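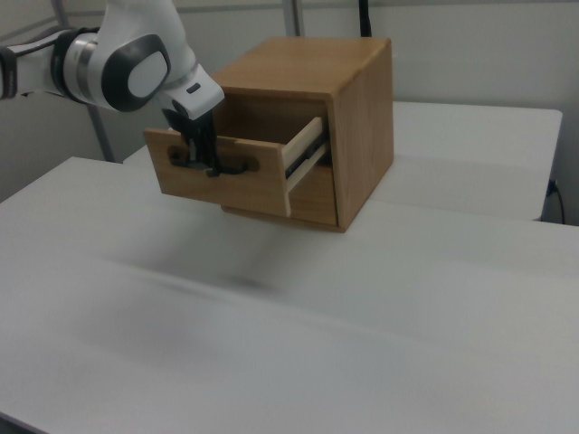 A small wooden cabinet with its single drawer pulled partway out. The dark slide rail can be seen under the side of the drawer.

Vastville furniture maker Prateo brings back its one-drawer cabinet

4 Feb 2018

The small cabinet with one drawer, which many families in Vastville still keep next to the bed or under the telephone, is being made again. Prateo, the furniture workshop on the east side of the town, started to sell the new version in January, and the first series of 234 pieces is nearly sold.

The cabinet was in the Prateo catalog for many years, but it disappeared in 2000, when the workshop decided to make only kitchens. Since that time people have looked for it at yard sales and in second-hand stores. The price there went up slowly, and the condition was not always good. The most common problem was the drawer. It ran on two wooden strips, and after some winters the strips became worn and the drawer started to hang down in front.

"People came to us with the old drawer under the arm and asked if we can repair it," says Hélder Brandão, who is responsible for the new cabinet. "We repaired many. Then one day I said, we are already making half of this cabinet every week, so let us make the whole one."

From outside the shape has changed very little. It is still a plain box with a flat top, in warm honey-colored wood, and it stands on a low base which is set back a little under the drawer front. The grain goes up and down on the side panel. Mr. Brandão says that they discussed if the base should be replaced by four legs, as it is the fashion now, but the customers who were asked did not like the idea. A cabinet on legs, they said, is one more place where the dust collects.

The pull has also stayed. It is a long dark oval with rounded ends, lying horizontally on the drawer front. In the first drawings there was a round knob in its place, and a few test pieces were made with it. They were given to employees to use at home, and most of them came back with the same comment: the knob catches on the sleeve of a bathrobe. The oval was put back in the plan before summer.

The important difference is inside. The drawer now moves on metal slides, which Prateo buys from the hardware supplier Astovon. The sides of the drawer are made from a paler wood than the front, and the slide is placed low, so that it stays out of view when the drawer is closed. When the drawer is open, one can see the dark rail in the gap. Some customers of the older generation have complained about this -- they would prefer to see only wood -- but Mr. Brandão does not want to go back to the strips.

"With the strips I would have the same people here again in ten years," he says. "They are nice people, but I would like to meet them for another reason."

The workshop recommends to take the drawer out once a year and wipe the rails with a dry cloth. Oil should not be used, as it holds the dust and makes the movement heavy. The wood itself needs only a soft cloth, a little damp, and then a dry one. If the cabinet stands near a window, it is good to turn it from time to time, so that the sides darken equally.

Owners of the old cabinet can also get something from the new production. Prateo will sell the drawer alone, with the slides and the screws, for those who want to keep the box they have. The inside width of the old model was not always exact, and for this reason the workshop asks people to measure at the front and at the back before they order. If the 2 measurements are different, the smaller one should be given. The fitting can be done at home with a screwdriver and some patience, or at the workshop for a small fee.

The furniture store Pongsiri, on the market square, has the cabinet in its window since the middle of January. It is sold there already assembled, in one size and one finish. A darker finish was asked for by several visitors, and the store has passed the question to the workshop, but there is no decision yet. A version with 2 drawers, which existed for a short time in the old catalog, is also not planned for this year.

The second series will be started when the wood for it has dried enough, probably in the spring. Persons who want to have a cabinet from this series can leave their name at Pongsiri or at the office of Prateo, on weekdays until five o'clock. A deposit is not needed. Orders for the separate drawer are accepted only at the workshop, and one should bring the measurements written on paper.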